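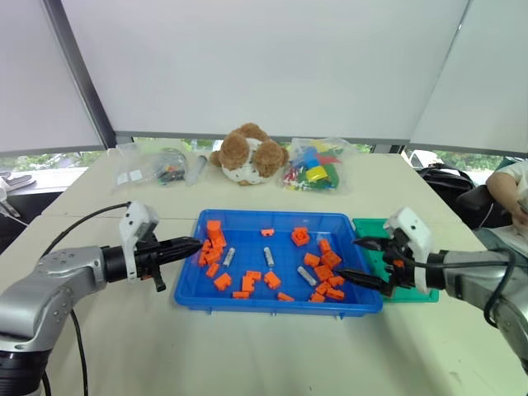

I have been starting seeds indoors every winter since we moved to Altside, and every winter I tell myself I will start fewer. Well, it's February 15, 2025 and I have already gone through 23 packets, so you can guess how that is going! My mother raised everything in old egg cartons on the windowsill, and I did the same for years until the bottoms went soggy and leaked all over the paint. These days I want a plain plastic tray under everything, a bright blue one like that if I can get it, because I can spot it from across the room and remember to water.

The tomatoes went in back in January, which my friend Iresha Haque says is much too early (she is probably right, but she also doesn't have my south window). I sowed three kinds, plus a sweet pepper that Tania Jayasinghe saved for me from her own garden. Five of the peppers are up so far and they are the prettiest little things.
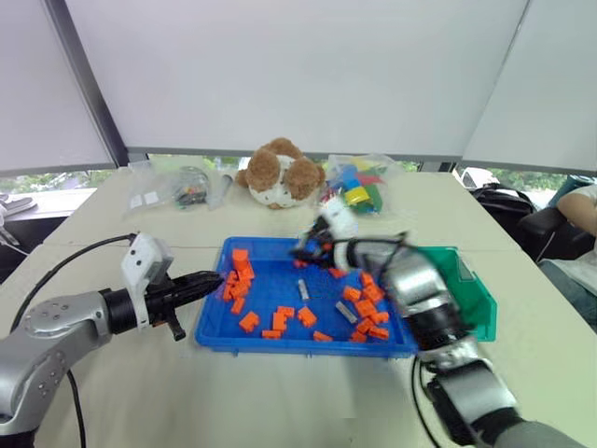
Watering is where I used to lose most of my seedlings. I poured from the top with a big can, flattened the poor things, and then wondered why they looked so sad. Now I water from below -- just a little in the bottom, wait half an hour, and tip out what's left. A shallow tray with raised rims like the blue one there is all you need for it. Next I have to find room for the basil, and I haven't even opened the zinnias yet.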